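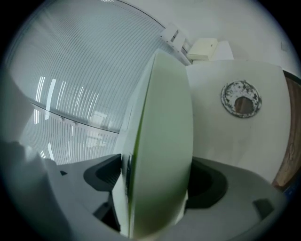 The green panel, held on edge between the pads, over by the blinds.

2022-06-27

I have been grinning since lunch and I need to write this down before I go to bed, because I know I'll forget the order I did things in.

So, the gripper. I've been calling it Banda since January, when it was two hinges and a drawing on the back of an envelope, and the name stuck even though the thing has been redrawn so often that not one part of the January version is left in it. Tonight it's a real tool. You hold it, you squeeze, the dark pads close, and when you let go they open again without that awful clack. I must have opened and closed it for ten minutes straight just standing there like a kid with a new pair of scissors.

The morning didn't start well. I got to the workshop early thinking I'd have the bench to myself and do the left pad first. The old one had a flat inner face and it was fine for blocks and jars, but anything thin would twist. I cut the new one with a slope to it, dark charcoal like the rest, and of course I had the slope the wrong way round the first time. Printed the whole part mirrored! Two hours gone. I put the mirrored one in the box with all the others (I should weigh that box someday) and started over, and used the wait to clean up the right pad, which I left rounded, a bit like a shallow cup. I wasn't sure about having two different shapes facing each other. Tadhg Dolan has been telling me for weeks to stop making them match, and I kept saying it would look lopsided. Well, it does look lopsided. It also holds on to things. I'll tell him tomorrow and he'll be unbearable.

The pale green panel was what I really wanted to try. It's curved and thin and it has been my problem child the whole way through, the one thing in the test pile that I kept putting back at the bottom. With the old pads you could get it up off the bench and then it would slowly lean over, and you'd stand there watching it go and squeezing harder, which only made it lean faster. Today I took it by the middle, edge on, and lifted it, and walked with it! All the way from the bench to the window and back, past the door, round the stool, and once more because I didn't believe it. I tipped it a little on purpose on the second lap and it stayed where it was.

After that I got silly and picked up everything in reach. Tape measure, yes. Pencil, yes, though it has to go in fairly low. The lid of the coffee tin, yes, but only on the third go. A washer lying flat, no, not even close, and I don't think these pads will ever do it. Sheet of sandpaper, it just folds up. I wrote all of them on the wall list next to the old results so I can compare when I'm less excited.

Numbers, for later me. The whole tool with pads and screws came to 332 grams on the kitchen scale, and I wanted it under 400, so I'm very happy with that. I did 200 squeezes in a row after supper, counting out loud, and the spring felt the same at the end as it did at the start. My hand did not. The handle is still too fat for anybody with hands like mine and there's an edge under the thumb that I need to sand down or redraw. I'll probably redraw it. I always say I'll sand and then I redraw.

Other things still wrong with it:

The right pad creeps on its seat if you squeeze off center. A dab of glue would fix it but then I can't swap pads, and swapping pads is half the fun. Maybe a little peg on the back.

The gap in the body under the left pad collects dust from the sander. I blew it out twice today. A cover would be easy enough, but it has to clear the finger when it swings.

The camera view bends everything so much that I keep misjudging how far away the bench is. On the screen the blinds curl around like ribs. I'm getting used to it, and I did notice I was better at it by the end of the day than at the start. I bumped the doorframe twice this morning and not at all tonight.

I also have to decide about a motor. The plan was always to get it working by hand first and then put it on the arm, and the arm has been sitting half built under a sheet since spring, and I have been very good at finding reasons to leave it there. I think I could start on the wrist joint this week. If the hand version takes almost no force to hold that panel, then the small motor ought to be enough, and I already have the small motor. I'd love not to buy the big one.

Must remember to bring: the good calipers, more of the short screws (7 left in the jar, and I drop at least one a day), a softer pad material to try, the blue notebook.

Past eleven now and my thumb hurts. I left the green panel leaning by the bench so it's the first thing I can pick up in the morning.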